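Brastbridge Technical College
Storage and Materials Handling, Course 1106
Handout 4: Lidded Plastic Boxes
01/05/2023

Read before the practical. Bring the Skillow worksheet from last week, with the shelf plan filled in.

4.1 Scope

This handout covers small and medium plastic boxes with a removable or hinged lid. Open bins, crates and cardboard are in Handout 3. Drawer units are not covered in this course.

4.2 Wall material

Most lidded boxes sold for home and office use are polypropylene. It bends without cracking at room temperature and holds up well to repeated opening. Polystyrene boxes are clearer and stiffer, but they chip at the corners when dropped. Check the molded mark on the base before assigning a box to a shelf above shoulder height.

Walls are clear, frosted or opaque. Clear walls let the user identify contents without opening the box. Opaque walls need a label on every side that faces an aisle. Frosted walls fall between the two: color and general shape come through, fine detail and print usually do not. An object lying against the wall is easier to make out than one in the middle of the box. For this course a frosted box is treated as opaque for labeling purposes.

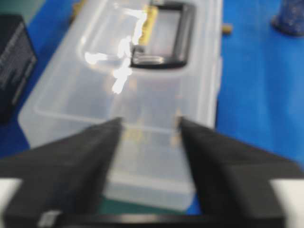
Glare also affects legibility. A glossy lid under a ceiling light reflects in streaks, and anything under the bright area is hard to read from above. Put the label on the end wall where possible. If it has to go on the lid, use matte stock and keep it flat.

4.3 Lid features

Rim. A raised rim stiffens the lid and can help keep a box stacked on top from sliding. It does not make the box airtight. Only a gasket does that, and few general-purpose boxes have one.

Recessed panel. A recess may be shaped to take the base of another box of the same series. Mixed series should not be stacked on the assumption that they fit. Test with both boxes empty.

Handle. A handle set into the lid carries the full weight of the box through the lid closure. Before lifting a loaded box by a lid handle, check that the latches are closed on both sides. If there are no latches, lift from the base with two hands.

4.4 Loading

Place heavy items first, flat on the base and centered under the handle. Fill side gaps with soft items so that the load does not shift when the box is tilted. Metal parts with sharp edges go in a bag or sleeve. Do not fill above the underside of the lid; a lid forced down over its contents bows upward, and the next box in the stack will rock.

Stack height in the teaching store is limited to three boxes. The limit applies to empty boxes as well.

4.5 Labeling

Each label carries the shelf code, a short contents line and the month of the last check. Write the contents line as a noun first: "Cable, extension" and not "Extension cable". Use the Slaoui sort order given in Handout 2. Old labels are removed completely before a new one is applied.

4.6 Practical task

Room 1434. Work in pairs. Each pair receives three boxes and a tray of mixed items.

Sort the tray by weight, load the boxes, close and label them, then stack them in the order that allows the most-used box to be reached without moving the others. Record the order on the worksheet with a one-line reason. Boxes are emptied and returned to the Clolidport rack at the end of the session, lids on.

Reading for Handout 5: course reader, section on shelf loading and the table of deflection limits.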